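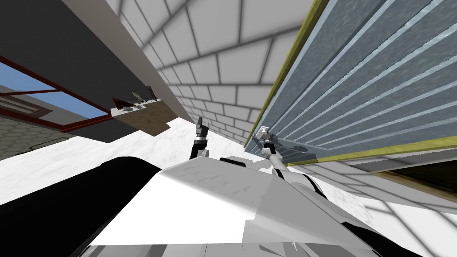 What's our uni robotics club building this semester? A simulated two-armed robot that has to learn a set of household jobs before we're allowed anywhere near the real hardware.

I've been putting off this thread for ages but the first round of the Hendberg student challenge closes soon and a few of you keep asking what I do with my evenings. So, grab a cuppa.

The rules are pretty simple. Every team gets the same virtual rooms, the same robot, and 100 attempts per task. Your score is how many attempts come good. The colours of the walls and floors get shuffled between rooms, so you can't just memorise what stuff looks like (we tried, obviously).

Our team is called Dadalo. There are three of us plus Gudrun Buschmann, our supervisor, who mostly asks very calm questions that ruin my afternoon.

I'm on grippers. Two arms, two fingers on each, and every one of those fingers has found its own way to disappoint me this semester. Getting close to a thing is easy. Closing on it at the right angle is where all my marks go!
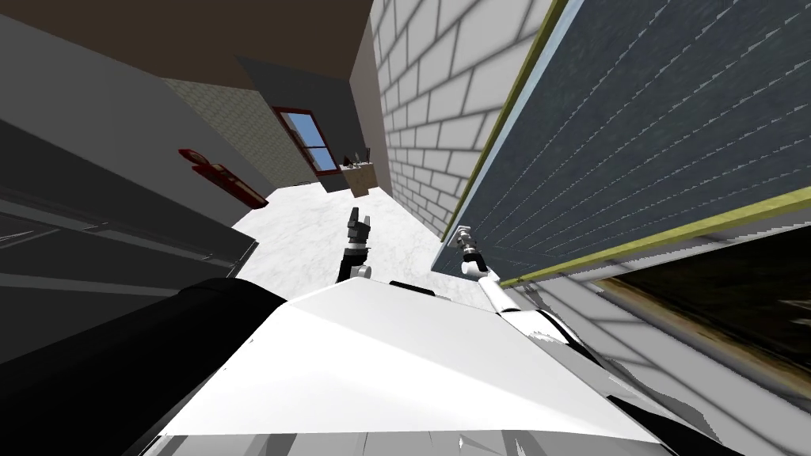
Poul Snorradóttir replied: are you driving both arms from one controller or splitting them? We split ours in March and spent a fortnight teaching them to stop whacking into each other.

One controller, Poul! We did try splitting and had exactly your fortnight. Now one arm gets a target and the other gets a "stay put, please" cost, which I tuned by guessing and then pretended to have derived.

The other thing that helped heaps was slowing the last bit of the reach. Full speed across the room, then a crawl for the final stretch. Costs us time but the time limit's generous, and our score on the reaching task went from 2 to 73 in a week. I may have yelled in the library.

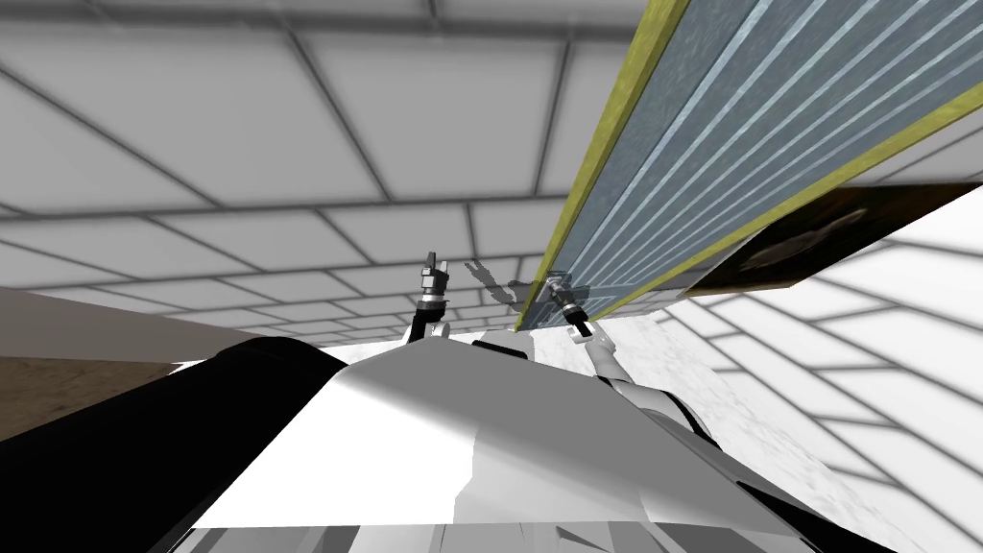

Render: Team Dadalo / Ninditz simulator

Still on the list: the camera up on the body and the cameras near the hands don't always agree about where a thing is, and I reckon my calibration file is the culprit. Gudrun reckons so too, only she said it in a much nicer way.

Also my laptop sounds like a leaf blower whenever I run more than one room at a time — if anyone has lab machine hours going spare, I will pay you in lamingtons.

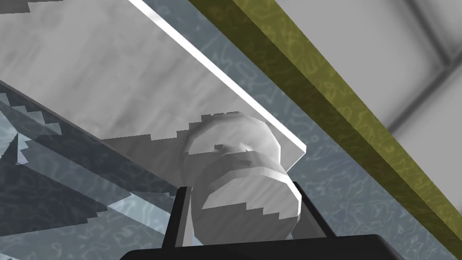 Gripper view, white cylinder between the fingers.

Contact is my whole week now. The simulator lets you set how hard the fingers squeeze, and our setting was borrowed from an old Atanasov assignment about a completely different hand. I'm redoing it from scratch and logging every run this time, with proper file names and everything.

Next club meet is in the usual room after the 5 o'clock tute. First years very welcome, you don't need to know how to code, we'll find you a favourite bug to look after. Bring a charger, there are never enough!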